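# Toy Tray FAQ

Answers to the things people ask when they visit the Garon Street house, or when they borrow our system and then write to complain that it has stopped working by August. I look after the living room. The dog looks after the toys, in the sense that he distributes them.

**Why a tray and not a proper toy box?**

We owned a proper toy box. It had a lid. A lid means every toy put away is a small negotiation between you and a hinge, and the hinge wins around bedtime. A tray has no lid, and the dog can help himself without asking me to hold anything open.

**How many toys does one dog need?**

Five, according to my sister. We have 61, according to a count I regret doing. Most live in storage and come out in rotation, which keeps them exciting to him and keeps me from stepping on all of them in a single evening.

**How often do you rotate?**

Every 2 weeks, or whenever he starts carrying my slippers around in protest.

**Where does the rest go?**

Under the TV cabinet, in bins. Ours stands on legs, and the gap underneath was producing nothing but dust until we gave it a job. Clear bins are best if you want to see what you have. Colored lids are best if you want to pretend you have a system. We tried labels from a shop called Bornidon, and they peeled off in a month.

**Why not use the drawers?**

The drawers are full of things we might need. Please don't ask which things.

**Rubber or plush?**

Rubber for the tray. It wipes clean and doesn't shed stuffing over the rug. Plush gets its own place, up high, and comes down under supervision.

**Do you wash them?**

Warm water, a little dish soap, a good squeeze to get the water out, then a towel overnight. Yolotzin Espinoza, who minds the dog when we travel, puts hers in the dishwasher and has lost only one, a duck. I wouldn't risk the squeaky ones.

**When does a toy get thrown out?**

When a piece comes off. A toy that has merely gone quiet may stay. I consider it improved.

**What's in the tray at the moment?**

Mostly groceries. There's a pink pig, a bunch of purple grapes, something yellow in the shape of corn, and a see-through amber fellow with his arms flung out, who always looks delighted to be picked up.
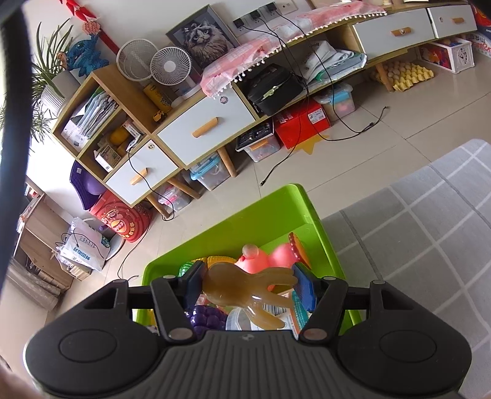 ## Questions about the rest of the room

**Does the tray stay on the floor?**

Yes. We had it on a low stool once and he simply tipped it, which saved him the trouble of choosing.

**What about all those cables?**

I'm aware of the cables. There is a plan, and it has been a plan for some time.

**Can I bring him a toy when I visit?**

You may, if you take two home with you.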